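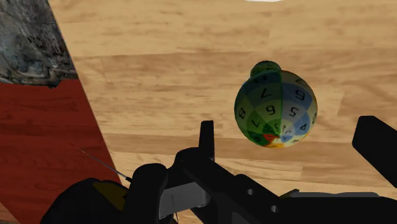
Grulby asked right away whether visitors would get to pick which item the arm goes for, and would like that to be the heart of the open day. Everyone loved it!

Minutes – Garnlow open day planning, 17 October 2020

1. Demonstration
The simulated run was shown on the big monitor and went down very well.
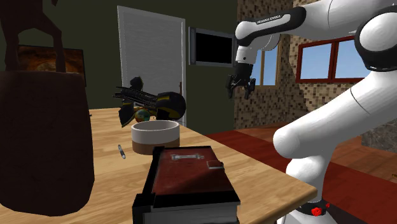
Wasilewska wants a short talk first, no jargon, then straight into the demo. Groups will be kept small so all can see. The talk can start from the table, with the bowl, the pen and the closed book all within view of the arm – things any visitor knows from home. Agreed.

2. Numbers
Room for 234 visitors over the day. Budget of 800 for signs and snacks approved.
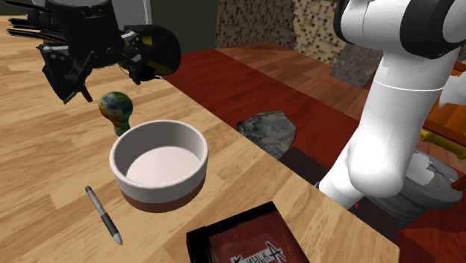 3. Next steps
- Rurus to send the draft program
- Second open day in December, if the first fills up (fingers crossed!)

Recent items
Minutes – Rurus workshop visit
Open day sign-up
Demo room rules

Contact Garnlow | Back to top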